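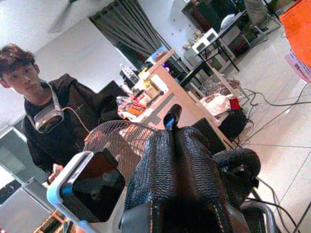

How do I stop a desk fan from blowing everything around and buzzing against the desk?

Posted by Melati Ngui in Home Office & Desks

I share a small room with my younger brother and we have one light wood desk between us, the kind with a tall side panel that goes up past the desktop. The room gets stuffy by mid-afternoon from May on, so we keep a fan with a round wire guard close to the desk. It helps with the heat but it has caused two problems.

First, there is a buzz. It comes and goes, and it is worst on the middle speed. If I put my hand flat on the side panel the buzz drops a lot, so I think the panel is picking it up. The fan itself sounds fine when I carry it out to the hallway and run it there.

Second, the air goes straight across the desktop. Loose paper ends up on the floor, and so do snack wrappers. We keep snacks on the desk and I would like to go on doing that. There are also cables near the fan and I don't like how close some of them get to the guard.

I don't want to buy a new fan. I have 40 dollars to spend at most and I can't drill into the desk because it came with the rental. The desktop is 146 cm long if that matters. What would you do first?

Ashley Hebden
Member, 3000 points

Start with the buzz, because fixing it may mean moving the fan and then the air problem changes too.

A fan that is quiet in the hallway and loud next to the desk is passing vibration into something. Your hand on the panel already told you what. Check these in order:

Make sure no part of the fan touches the panel or a desk leg. Leave a gap you can slide your whole hand through. The guard can look clear of the wood when the fan is off and still tap it when the motor is running.

Put something soft under the base. A folded dish towel works for a test. If the noise goes away, cut a square from an old yoga mat or buy a set of 4 stick-on rubber feet. Don't let the towel hang up near the back of the motor, and don't leave it there for good.

Tighten the desk. Side panels on rental desks are nearly always a little loose. Look for the bolts where the panel meets the top, usually under a plastic cap, and give each one a quarter turn with a hex key. Go easy. If the desk is particle board inside, you can strip the hole, and then you have a landlord problem.

Check the guard. On most fans the front and back halves are held by clips or one small screw at the bottom. Unplug it first, then squeeze all the way around the rim and listen for a click.

For the air, aim the fan up. If the head tilts, point it at the wall above the far end of the desk so the air comes back to you slower. You will still feel it, and paper will mostly stay put. Snacks can go in a shallow box with sides. I used the lid of a shoe box for a year.

On cables, run them behind the desk leg and hold them with hook-and-loop ties. Anything that crosses near the guard should be tied down at two points so it can't swing. Headphone cords are the usual trouble, since they move when you do. Take the headset off before you lean over the fan to change the speed.

Fikri Pelupessy

just put a heavy book on the papers and turn it to low. mine buzzed for months and I stopped hearing it

Stefaniia Ivanyshyn

I agree with most of what Ashley wrote, but I would clean the fan before buying anything. Dust on the blades puts them out of balance, and on some fans you only notice it at one speed. Unplug it, take off the front guard, wipe each blade with a damp cloth and let it all dry before you put it back together. Mine is an old Akberg and I do it twice a summer.

Also try the fan on the floor a few steps back from the desk. The floor takes the vibration better than anything joined to the panel, and the air reaches you at chair height without going over the desktop. You may need an extension cord – get one rated for the fan, and keep it out of the path to the door.

Melati Ngui

Thanks. Two of the bolts under the caps were loose and the middle speed is much better now. There is still a small rattle on high, so I will clean the blades next. The fan doesn't tilt very far, but I can prop the snacks behind the box lid.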